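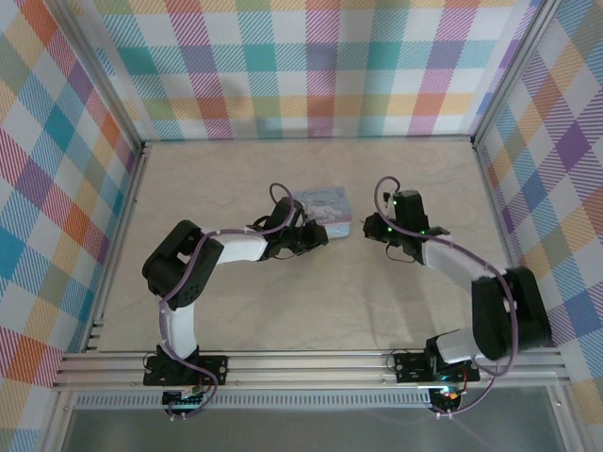
3.2 Listing descriptions and stated condition

The sample was drawn from the closed listings of two online resale sites, Flernard and Garside, under the headings used there for collectible glass and pottery. A listing was kept if it offered a single object or a matched pair, gave a final price, and carried at least one sentence on condition. Lots sold as "box of assorted" were dropped, as were relistings of an item already in the sample. The final set holds 427 listings, all closed before the end of March.

Each description was coded by two readers working apart. The coding sheet, adapted from Hulme's earlier work on auction catalogs, has 32 fields grouped under maker, age, size, damage and provenance. Damage terms gave the most trouble. Sellers use "flea bite," "nick," "chip" and "flake" with little agreement on size, and the same word may cover a mark felt only with a fingernail or one visible across a room. We therefore coded damage by stated location (rim, foot, body, handle, lid) and by whether the seller gave a measurement – the seller's own word was kept in a separate text field and plays no part in the price model.

Attribution was coded at three levels: marked, attributed and unattributed. A piece counted as marked only if the seller reported a stamp, label or signature and gave its wording. Statements such as "looks like Droseden" or "in the Nitident style" were coded as attributed. In 31 listings the two readers disagreed on this field, and Lionel Hulme settled those cases from the listing text alone, without sight of the final price.

3.3 Price model

Final prices were logged before fitting. Postage was left out, as the two sites report it in different ways. Confidence intervals come from 2000 bootstrap samples, drawn by seller so that large sellers do not narrow the intervals unduly.

Sellers with only one listing were pooled for the seller term. Leaving them out changed the sign of no coefficient, though the interval for lid damage became wider.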